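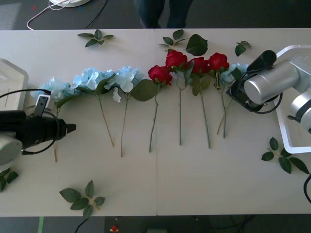 Fake flowers don't wear out, so why is there a repair line in the budget at all? Edance put that question to us in its reply to our last report, and we had been asking ourselves the same thing. The answer takes up a good part of this report. It isn't as comfortable as we would like.

Hovcombe Flower Loan
Progress report to Edance
26 Apr 2020

Where the stock stands

The grant paid for 1000 stems, to be lent out in sets to halls, care homes and families who want flowers on the tables and can't pay a florist. The stems are bought. We are less sure than we were in September that they were the right stems.

Roses and hydrangeas make up most of it. The red roses are the best thing we own. The blooms keep their shape in a box, the stems are stiff enough to stand in a tall vase, and the reds don't all match, which helps them pass for real from a few feet away. Laid out in a row on the white sorting tables next to the pale blue hydrangeas, they look like a decent centerpiece before anyone has done any arranging.

The hydrangeas are another matter. They photograph well in a catalog and borrowers ask for them first. They also shed. A petal comes off, then the one next to it, and the head starts to show its plastic middle. The blues vary too. Some heads lean toward white and some are a stronger powder blue, and a borrower who asked for "four matching blue" may not be pleased with what we can put together. Heitmann, who supplied them, say the variation is normal for the line. It may be. It wasn't mentioned when we ordered.

Then there are the leaves. Loose sprigs and single large leaves turn up on the table every time a set is opened, and it isn't always clear which stem they belong to. The application said leaves would be "reattached on return." In practice we push on the ones that obviously fit and put the rest in a leaf box. The leaf box is now quite full. We don't claim this as a system.

Loans

We promised 70 loans in the first year. We have made 18. All loans have been on hold since halls closed, and that explains part of the gap, but we don't think it explains most of it. The pace was slow over the winter as well. Two things seem to be behind it: the booking form asks too much, and people don't like committing to silk flowers they haven't seen. The form has been cut to one page. For the second problem we have only a guess, which is a small sample set of roses and hydrangeas that goes out before a booking is confirmed. It has not been tested.

Feedback slips came back from nearly all borrowers and were very kind. We would put limited weight on them. People who have just been lent something for free tend to say it was lovely. The slips have no place to say what was wrong, and the new ones will.

Sorting and checking

The application described a three-step check for every returned set. Lay the stems out in one row, blooms to the far side and stems toward you. Look over each head for missing petals. Match the stem to the list. We have kept to this, and it does work in the plain sense that damage gets spotted. What we can't yet show is that it saves money. A set takes longer to check than we budgeted, mainly on account of the hydrangeas, and a lost petal costs next to nothing while the time spent finding it does not.

The stock list is kept in Cliltel. It does what it should for roses. It has no good way to record a stem that is partly damaged, so a hydrangea with a thin patch is either "fine" or "withdrawn," depending on who is checking. That makes our damage figures soft, and we would ask Edance not to quote them yet.

Money

Storage boxes came in under budget. Repair supplies (glue, floral tape, stem wire) came in over, mostly tape. We have not bought the 3 large floor vases in the original plan. No borrower has asked for one and they would take up half the shelf space -- we would like to move that sum to replacement hydrangea heads, from a different maker if samples hold up.

What we plan next

Order samples of other blue hydrangeas and handle them roughly for a few weeks before buying any.
Check roses by the handful, with the full row check kept for hydrangeas and mixed sets.
Go through the leaf box, keep what matches a stem and throw out the rest.
Add a "worn but usable" entry to the stock list.
Hold the loan target where it is until halls reopen, then agree on a new one with you.

We need your decision on the floor vase money before we can order the samples. The loan target can wait for the next report.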